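About Esgate Small-Sided Soccer

Home | Leagues | Referees | Fields | About Us | Contact

Esgate Small-Sided Soccer runs evening and weekend leagues for adults. Almost 1,000 players are registered with us in a normal season, most of them in the 7-a-side divisions. We are a small private company. We rent field time, hire and train referees, build the schedules, and answer the phone when a game has to be moved.

We started in 2000 with one division and one rented field. The first teams were mostly groups of coworkers, plus a few people who had played in school and wanted to get back into it. We now run men's, women's and mixed divisions, with an over-40 division in the spring and fall.

How the leagues work

Games are played in two halves of 30 minutes with a short break between them. Substitutions are rolling. There is no offside, and slide tackles are not allowed in any division. The full rules are on the Leagues page, and each captain gets a copy by email before the first game.

New teams are placed by experience. We ask captains to fill out a short form saying how long the team has played together and at what level. We use the answers to pick a division, then look at results after the first three games. If a team is clearly in the wrong place we move it, and those early results don't count toward the table. Captains don't always like being moved down, but the games get closer and the team usually stays on for another season.

People without a team can sign up as individuals. We put individual players together into full squads when there are enough of them, and otherwise pass their names to captains who are short. Goalkeepers rarely wait long.

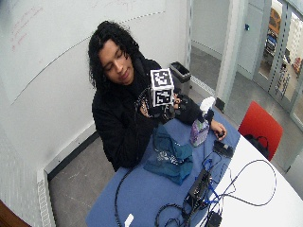

One comment sent in through our sign-up page said that the individual list should show which nights each captain needs players, because signing up for a team and then finding out it plays Mondays at 9 p.m. is no use to someone who starts work at 5. We have since added the night and the usual kickoff time to every open spot on the list. Kickoff times can still shift by an hour in playoff weeks.

Everyone plays

Our leagues are open to all adults. Transgender and nonbinary players may play in the division that fits them best, and we don't ask for paperwork. In the mixed division, we count players toward the lineup rule by what they put on their registration.

Abuse of players or referees over race, religion, sexuality, gender or disability means a red card and a suspension. A second case means removal from the league, with no refund. This rule has been in the captains' packet for many years and we have used it. Reports can be made to the referee on the night, or to the office afterward by phone or email. The person making the report is told what was decided.

We offer a payment plan for players who can't cover the season fee up front. Ask the office – it takes one short call, and your captain doesn't have to know about it.

Referees

All of our referees are paid per game, and all of them go through our own training course before they work a match alone. The course is two classroom evenings and three games alongside an experienced referee. You don't need to have played at a high level. You do need to be comfortable running for an hour and talking calmly to people who disagree with you.

Referees choose their own nights. Some work one game a week and some work a full weekend. We also cover the cost of the first uniform and whistle.

Fields

Most games are played at Kordestani Park, where we have two lit turf fields on weeknights. The women's division and the over-40s play at Vurnodis Fields, on the west side of town, which has more parking and better changing rooms. Both places have a no-metal-studs rule. Dogs are fine at Kordestani Park if they stay behind the fence and are not allowed at Vurnodis at all.

If the weather is bad, we decide by 4 p.m. on weekdays and by 7 a.m. on weekends. The decision goes out by text to captains and is posted on the home page. We do not cancel for light rain.
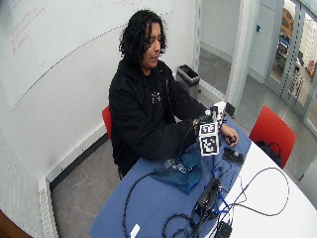
The Gorkska Cup

The Gorkska Cup is our indoor knockout tournament, held every December after the fall season ends. Any team that finished the fall season can enter, and teams from different divisions are drawn against each other. Lower-division teams start with a one-goal lead for each division between the two sides. A mixed-division team has won it twice.

Entry is separate from the league fee. The draw is posted the week before, and there are no replays – tied games go straight to penalties.

The office

The office handles registration, schedules and fees. Email is the fastest way to reach us during the season, and we try to answer the same day. Phones are open on weekdays from noon to 6 p.m. and go to voicemail after that. If your question is about a game that evening, call instead of writing.

Lost jerseys, shin guards and water bottles are kept until the end of each season. Bring your own ball for warmups.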